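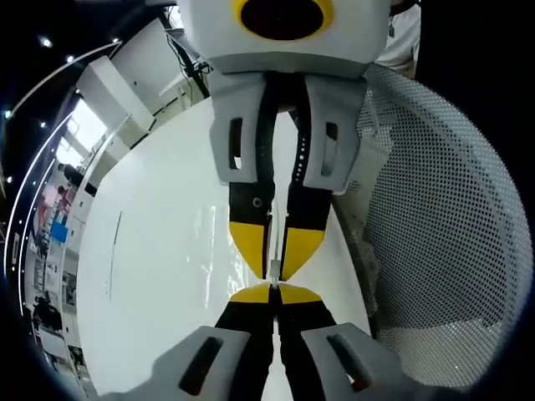

Handover segmenter is still mislabeling who holds the part. Grollon build from this morning, Skunura offline planner, same config as last time. In tip-to-tip passes the tracker swaps left and right pads between the two grippers. All the tips are yellow, pads are black on both, and when they nearly touch like they do here, with the small white part pinched in between, the mask comes back as one blob. Then the planner gets a "release" for the wrong tool and throws the segment out.

Status: open
Priority: high, blocks the April export
Reported by: Brendan Daly

Tried so far
- Reran with the old tip detector. Same thing.
- Raised the mask threshold. Blob splits but the part dissapears.
- Cleared the calibration cache, relaunched. No change.
- Turned off the glare filter, thinking the glossy white background was feeding it. Slightly worse if anything.

Numbers: 42 handovers in the batch, 26 labeled right, rest swapped or dropped. Swaps always start within 3 frames of the tips closing up.

Log, trimmed:
10:14 tip_track: merge candidates L/R, conf low
10:14 tip_track: id reassigned
10:14 planner: release event, holder mismatch, segment rejected

10:50 Mairéad Ní Chonaill
Looks like id reassignment, not the mask. Tracker drops ids on merge and hands them out fresh on split, by image position. Can you hold ids thru the merge? Flag is keep_ids_on_merge, off by default in this build. Also set the hold window to 20 frames.

11:25 Brendan
Flag on, window at 20. Swaps gone on the short passes. Long ones still flip once the window runs out. Part still gets lost if I touch the threshold so I put that back.

11:40 Mairéad
OK leave threshold alone. Don't push the window up yet, it'll hide real drops. Wuyts branch has a finger-shell prior, uses the gray shells to decide which side each pad belongs to. Try that on the long passes only. Send me the rejects list from Dorkitz, not the whole log pls.

11:55 Brendan
Pulling the branch now. Rejects list attached. Leaving this open til the rerun is in.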